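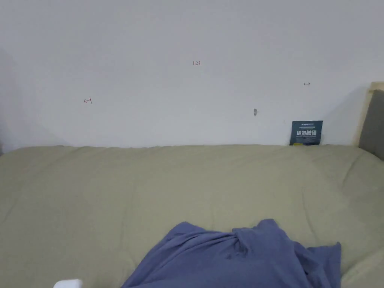 Reference > Robotics > End effectors > Trials and test methods > Hirkham comparison

Hirkham comparison

The Hirkham comparison is a bench method for comparing hand-held grippers on soft household goods, chiefly clothing and bedding. It takes its name from the Hirkham workshop, where the method was first written down by Jalen Fitzsimmons. The first version of the protocol is dated July 19, 2022. A revised version with a changed scoring sheet followed in August of the next year.

The method compares jaws, triggers and camera mountings under the control of a human operator. No robot arm is used. Results are normally read alongside arm tests of the same jaws, and the protocol warns against treating one as a substitute for the other.

Background

Parallel-jaw grippers are usually rated on rigid objects: blocks, cups, bottles, boxes. On such objects the useful figures are opening width, closing force and slip. Cloth gives poor results on the same scale. A jaw that holds a block securely may close on nothing when pressed against a flat sleeve, or may take up two layers where one was wanted. The surface beneath the cloth also matters. A garment on a hard table lies at a known height, and the jaw tips can be driven down to it. On a bed the surface gives way, and the tips may pick up the bedding along with the garment.

Earlier trials at Hirkham were carried out on a table with a thin foam sheet. The bed was introduced after two jaw designs scored the same on foam and behaved quite differently on a duvet.

Equipment

A station consists of a bed with a duvet, a garment of a different colour from the duvet, and a pair of hand-held grippers, one for each hand. Each gripper carries a camera, and a further camera is worn on the operator's head. The head camera records the approach to the garment. The gripper cameras record the jaw tips at the moment of closing, when the operator's own view is often blocked by the housing.

Small reference marks on the wall behind the bed are permitted, in pencil or pen. They are used in setting the head camera before a session. Other objects may remain on the bed provided they stay clear of the garment. An early draft required a bare bed, and this rule was dropped in the revised version.

Signals from both grippers and the head camera are stored by a recorder. The protocol does not name a make, although most published sets have used the Zusis logger. With this unit the jaw opening is sampled on the same clock as the images. Recorders that stamp the two streams separately are allowed, but the offset must be measured and reported.

Jaws compared

Two jaw patterns account for most of the published results.

The Plodia jaw is a straight pattern with a flat contact face. It is simple to make and to replace, and its closing line is easy to see from the gripper camera. Its main fault on cloth is a tendency to slide over the fabric before closing, particularly where the garment lies without folds.

The Begović jaw is tapered, with the tips set slightly inward. The tips meet before the rest of the face and raise a small ridge of cloth between them. It takes hold of flat fabric more often than the straight pattern. On thick bedding it also takes hold of the duvet more often, and the two effects have to be weighed against each other for the intended use.

Neither pattern is sold with a cloth rating.

Procedure

A session consists of 30 attempts with each jaw pattern. The garment is dropped on the duvet from waist height before every attempt and is not straightened. The operator then performs the following steps:

1. Bring both grippers to the garment from above.
2. Close one gripper on any edge and lift until the edge is clear of the duvet.
3. Close the second gripper on another part of the garment.
4. Draw the two grippers apart until the cloth between them is free of folds, or until 5 seconds have passed.
5. Lower the garment and release.

An attempt is marked as held, slipped, missed or doubled. Doubled means that the jaws have closed on the garment and the bedding together. An operator may re-grip once within an attempt. A second re-grip is marked as a miss -- this applies even if the garment is afterwards lifted cleanly.

Jaw patterns are changed at the half-way point of a session, and the starting pattern alternates from one session to the next. Practice attempts are recorded but left out of the totals.

Two-handed work

Two-handed attempts are the least settled part of the method. When the first gripper lifts an edge, the cloth nearest the second gripper is dragged, and the second closing takes place on a moving surface. Scores for the second hand are therefore lower with every jaw pattern tested so far. The protocol reports each hand on its own line and gives no combined score. 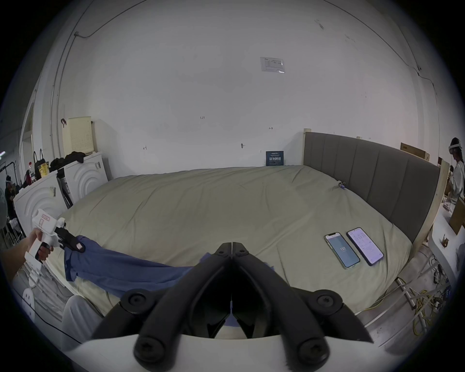
Khalil Jaber has objected that reporting the hands separately hides the effect that matters most in use, namely how far the first grip disturbs the second. In his view a jaw with a modest first-hand score may still be the better choice if it lifts without dragging, and he has proposed that the distance moved by the garment between the two closings be added to the sheet. Fitzsimmons accepted the measurement as an optional column and declined to include it in the main results, on the grounds that it can be read reliably only when the head camera has an unbroken view of the cloth.

Results

The largest set collected with the method contains 1147 valid attempts by several operators. The Begović jaw had the higher share of attempts marked held in the first hand. In the second hand the difference between the patterns was small and changed sign from one operator to another. Doubled grips were the commonest fault of the Begović jaw, and misses the commonest fault of the Plodia jaw.

Trigger travel had a greater effect than had been expected. Operators using a long trigger closed more slowly and doubled less often, whichever jaw was fitted. Later sessions hold the trigger constant.

Limitations

Operator skill is not separated from jaw performance. People adapt to a jaw within a session, and the adaptation is seldom the same for both patterns. The method also says little about heavy fabrics; towels and knitwear were tried at Hirkham, but the results were not published. Duvet thickness is left to the tester and must be stated -- sets made on different bedding are not directly comparable.

Related articles
Begović jaw
Closing force
Cloth handling
Gripper camera mounting
Plodia jaw
Trigger travel
Zusis logger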